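Papers > Small Rooms and Interiors > Printed Surfaces > Section 4

4. Where the panels meet

4.1 Corners and trims

We began this study believing that people judge a printed wood-grain wall by its color, and we spent a good part of the spring preparing color cards on that assumption. The cards were used, and the results are in Section 3, but when we sat down with our visitors afterward and simply let them talk – often over coffee, and often for longer than we had planned – they kept coming back to the corners. Of the 260 written comments we collected, more than 70 dealt with a corner, an edge or a strip of trim, although our form had no question on any of these.

Mervin Bergeron, who read the comments first, sorted them into two groups. In one group were people bothered by the print itself, and by how the grain behaves as the eye travels from one wall to the next. Real boards differ from one another, of course, and a room lined with them never quite matches at the corner either. Our visitors seemed to forgive this readily in a gray and white print, provided that the grain did not look copied. A wall with fairly straight streaks beside a wall with loose, flowing ones was described as "calm" by one person and "a bit like driftwood" by another, and we were fond of both remarks.

The second group was concerned with the metal. In the Trallura room the walls are joined by a ridged aluminum strip, and a second strip follows the foot of the wall where it meets the floor (Figure 4). Some visitors liked the plain honesty of it, and one retired cabinetmaker spent most of a Tuesday afternoon telling us why he would have mitered the panels instead. Others found the silver too cold next to the cream floor and asked for a painted trim. Annick Li made up a short sample in cream for the Fehr room, 60 centimeters long, and it was well liked, though it showed scuffs sooner than we had hoped.

We would add a word on screws. A screw head set low in a corner strip is a very small thing, and yet it was mentioned with surprising warmth by people who like to see how a room is put together – and with equal feeling by those who do not.

Figure 4. Corner of the Trallura room, with wood-grain wall panels, aluminum trims and cream-colored floor.
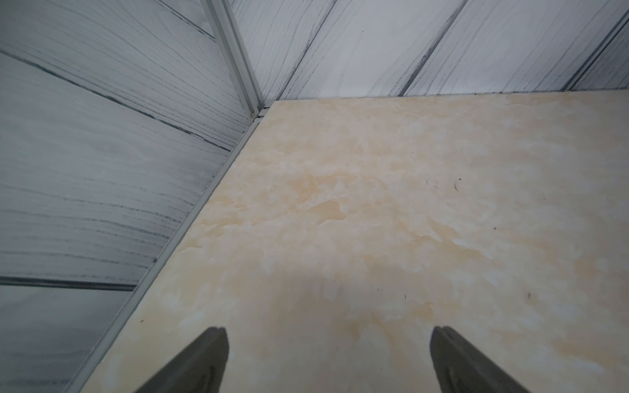

4.2 The floor line

Visitors who sat down spoke more about the floor than those who stayed standing, and we return to their comments in Section 5.

Related items
Brulla: light and shade on pale walls
Grain direction in narrow rooms
The Maken color cards, revised
Seams and planks: a short survey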